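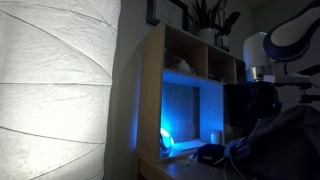 Week 9 handout: Can a machine do the chores yet?
Course: Machines in Everyday Life (evening section)
Instructor: Delia Marinescu
Revised December 2020

Welcome back, everybody! I promised last week that we would get away from the arithmetic for a while and talk about the thing most of you signed up for, namely whether any of these arms and carts and gadgets can take the housework off our hands, and if they can't, what is holding them up. Please read this before class if you can. If you can only manage half of it, read the part on fabric, which is where we'll spend most of our time.

1. What counts as a chore

I'd like us to be a bit fussy about the word. A dishwasher does a chore in one sense, but you carry the plates to it, scrape them, stand them in the racks and put them away again afterward, and I would guess that most of the bother in washing dishes is in those parts. So when we ask whether a machine can do a chore, we'll mean the whole job, beginning with the mess as you find it and ending with the room as you'd like it to be. Mansa Agbenyega, who taught this section before me, called it "door to door," and I've kept the phrase (along with a good many of Mansa's slides).

Shop-floor work is a little different. At a plant somebody has already decided where the parts will sit, how bright the lights will be and which way up the box arrives. A lot of what looks like cleverness in a factory arm was really done beforehand by the person who built the fixture. I don't say that to run it down! Building a good fixture is hard work and we'll give it an evening of its own in April. But you can't bolt a fixture to a living room and expect the family to put up with it.

2. Tidying a room

Take one corner of a lived-in room: a wooden shelving unit with cubbies, a couple of potted plants standing on top, a small lamp glowing blue in the open compartment, a big paper lantern with its wires showing through the creases, and something soft and dark heaped on the tabletop, a backpack or maybe a jacket. Now hang a robot arm with a gripper beside it and ask it to straighten up. Where should it begin?

You would know before you'd put your keys down. The plants stay. The lamp stays, too, and the heap probably goes on a hook. The arm has to be told all of this or has to learn it, and I want you to notice how much of it has nothing to do with gripping. A few things to think about as you read on:

Light. Colored lamps are lovely in the evening and a real trial for a camera. A beige wall under a blue lamp comes out blue, and a dark object in a dark cubby hardly comes out at all. People manage because we remember what the cubby looked like at noon, or we stick a hand in and feel around.

Thin things. A plant leaf bends when it is brushed. A crinkled paper shade may not bend back. The planner that keeps an arm from hitting a wall has to be a good deal more polite around paper.

Fabric. A bag has no fixed shape, and neither does a coat. If you pick one up by a cord you may get the whole thing or you may simply get more cord. Most of the grasping methods from Week 6 begin by guessing at a solid shape, and a soft heap gives them very little to guess from.

3. The towel exercise

We ran this in the spring section with the Bonsu arm and I'd like to run it again. The job was to take one hand towel from a pile, fold it in half twice and set it on a shelf. Kwadwo Bawa and Fenna Groen wrote the program and were very patient with it. Over the term the arm made 178 tries and finished 46 of them without a person stepping in. Most of the failures came at the first step, picking up a single towel by a corner, and once the corner was properly held the folding went along quite nicely.

I was a little disappointed by that number at the time, I'll admit, and then I went home and watched myself fold laundry. I shook each towel out. I found the second corner by sliding my fingers along the hem, with my eyes on the television. Our arm had one gripper and no feeling in its fingers to speak of. Try it yourself with one hand, in an oven mitt, and write down what you do when the corner slips.

4. So, can they?

My own answer is "some of it, in some rooms." Vacuuming a flat floor, yes, with the cords picked up first. Carrying a bin from one known spot to another, yes, and the Zurard carts we looked at in Week 4 do it well. Clearing a table that the machine has never met before, no, at least not at a pace you'd want to stand and watch. Abrehet Yilma is more hopeful than I am and will be visiting to tell you why. Please be kind and also please argue.

For next week

Pick one corner of your own home and leave it just as it is. List the things in it that should stay put and the things that should be moved, and next to each one write how you knew. Two pages is plenty. Then choose one item from the second list and write out every step of putting it away, door to door.

Reading: packet pages on grasping soft objects, and the Inlow case study if you missed it. Spare packets are in the tray outside the lab. Anybody who needs larger print should send me a note and I'll gladly run one off.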